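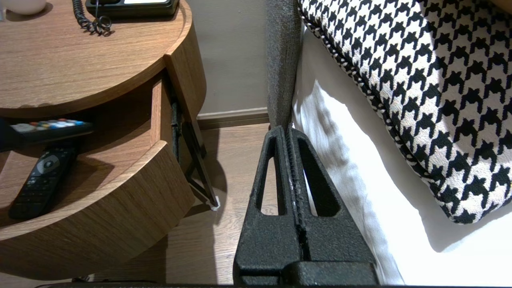

Two-fingered gripper in the gap between nightstand and bed, with two remote controls on the shelf.

CLELLBERG WILL NOT ORDER ROOM ROBOTS THIS BUDGET YEAR

Hotel operator sets aside money for a longer trial and asks suppliers for firm prices

PRAVLEY - Clellberg said today that it will leave robot arms for guest room work out of its next equipment budget, and will pay for an extended trial at its Pravley property instead. The company runs 440 rooms and had been asked by two suppliers, Miren and Từ, to commit to a fleet order by April. It has declined both offers.

The sales material from both firms promises that an arm on a wheeled base can handle small jobs around the bed and nightstand: picking up remote controls, putting a telephone back in its place, fetching what has dropped down beside the headboard. Clellberg accepts that these jobs take up staff time. It does not accept the savings figures attached to them, which assume that every room is laid out the same way and that a machine never waits for a person to come and help it.

Neither supplier would put a number on that waiting time. Both were asked twice.

The budget request that went to Clellberg's owners therefore covers a trial of seven months, with rented equipment and no purchase option. Rent, floor protection, training hours and a spare set of gripper fingers are listed as separate lines. Earlier drafts had rolled them into one figure, and the finance office sent them back. 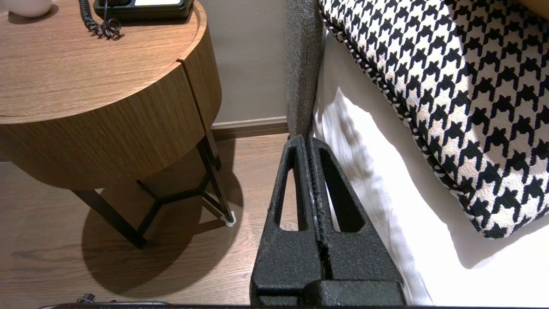
Why not buy one machine and see how it does?

A single unit would still need its own service contract, charging space and trained staff, and Clellberg would own it whether or not it proved useful. Renting costs more per month and leaves the company free to send the equipment back.

Clellberg will also stop using task counts supplied by vendors. Miren's proposal cites 1,201 completed pickups in its own test rooms, without saying how many were tried or how long each took. Từ offered a shorter list with more detail, though its tests were done on a bare table. A hotel room has bedding, phone cords, table legs and narrow gaps, and Clellberg wants results from rooms that have all of them.

Any supplier that wants to be considered for the following budget must provide:

A fixed price for service visits, including travel to Pravley
The time per task, with failed attempts counted
The cost of replacement fingers and how often they are expected to wear out
Written terms on who pays for a scratched nightstand or a torn sheet

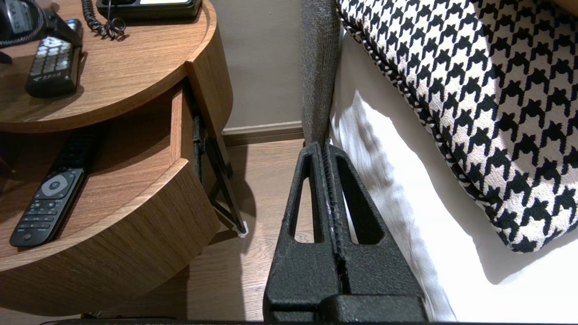

One housekeeping supervisor wrote back to the planning office that the list was fine as far as it went, but that it left out the elevator. If the thing has to be walked from floor to floor, she wrote, then "put my wages in the robot column."

Clellberg has added escort time to the trial budget. It has set a limit of around 200 staff hours for the whole trial, and the rental will end early if that limit is passed. Housekeeping staffing at Pravley stays as planned, and no savings from automation appear anywhere in next year's forecast.

The company will publish the trial costs, including staff time, when the rental ends. Suppliers may send questions in writing to the Clellberg planning office in Pravley. Requests for an on-site sales demonstration will be turned down until the trial is over.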